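Office Furniture > Desks > Peltgate Series > Peltgate 317

Print this page | E-mail this page

Peltgate 317 Desk Top and Leg Set

Matte white work surface with white metal legs. Supplied flat by Tutitz. Legs bolt to the underside; hex key included. Top and legs can be ordered separately.

Width: 1,000 mm
Depth, narrow section: 600 mm
Maximum distributed load: 191 lb

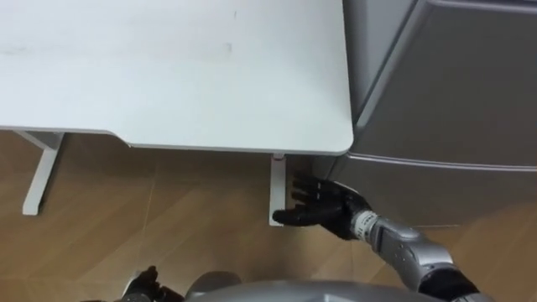 The stepped top is handed and must be specified left or right at the time of order. Corner radius is the same on both versions. The deeper section can be placed beside a freestanding cabinet, as with the gray metal unit at the rounded corner, leaving a narrow gap between the two. Do not fasten the top to the cabinet. Scuff marks on the matte finish: damp cloth, mild detergent, no abrasive pads.

Replacement feet: see Nernorska parts list.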